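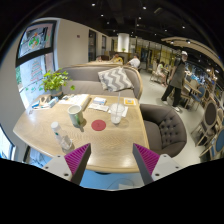

Reporting period: February to May
Grant: Small Towns Food Waste Fund, second installment
Grantee: Virkell Compost Exchange

We are past the halfway point of the grant. Collection is running in both districts named in the application, and the finished compost from the first piles went out to growers in May. Spending is under plan on equipment and over plan on fuel. Details follow.

**Collection**

Six restaurants and cafes were signed up at the close of the last period and all six are still with us. Two more have asked to join, both on the Kutero side of the river. We have not taken them on yet. The truck is close to full on the Kutero run as it is, and a second weekly trip would have to be paid for out of the fuel line, which is already short.

Total food scraps collected in the period came to 3,733 pounds. The weakest month was February, when the hill road was closed by ice and we missed two pickups. We made neither of them up. The kitchens put that material in the regular trash, and it is not in the total.

Sorting is better than it was. The most common problem is still produce stickers, followed by plastic wrap from lettuce boxes. We printed a new one-page guide for kitchen staff and taped it above the prep sinks. Kitchens with high turnover need a visit every month or so, and we had not budgeted time for that. Dining rooms are outside the program for now. What customers leave on their plates goes in only if the kitchen scrapes it themselves, and two of the six do.

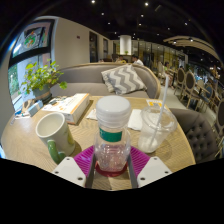
Several owners have asked whether we could take paper napkins and compostable cups as well. Napkins are fine in small amounts. We said no to the cups, as our piles do not stay hot enough for long enough to break them down, and growers do not want the pieces in their beds.

**Composting site**

The Adjei Road site has three working bays and a curing area. Drainage was the main trouble in March. Water stood behind the third bay after each heavy rain and the bottom of the pile went sour. We dug a shallow trench along the back fence and laid gravel in it, and the next pile in that bay came through without smell. The county inspector visited in April and asked for a taller fence on the road side – that work is priced but not started.

Wood chips have been harder to get than we expected. The tree crew that used to drop them for free now sells them. We are mixing in shredded leaves from the town yard, which works but packs down fast and means more turning.

**Compost given out**

Growers at the Nenanel community garden picked up 88 bags in May. Each plot holder could take 2, and the rest went to the school beds. Early comments were good apart from some complaints about twigs. We will use the finer screen for the fall batch.

**Budget**

- Equipment: under plan. The used screen cost less than the new one we had priced.
- Fuel: over plan, mostly the longer Kutero route.
- Site work: on plan, with the fence still to come.
- Printing and outreach: on plan.

We ask permission to move the equipment savings into fuel. A separate request form is attached.

**Next period**

Fence work first, then a decision on the two waiting kitchens once the transfer is settled. We also plan to weigh the bins at each stop instead of at the site, so that every kitchen can get its own figure at the end of the month.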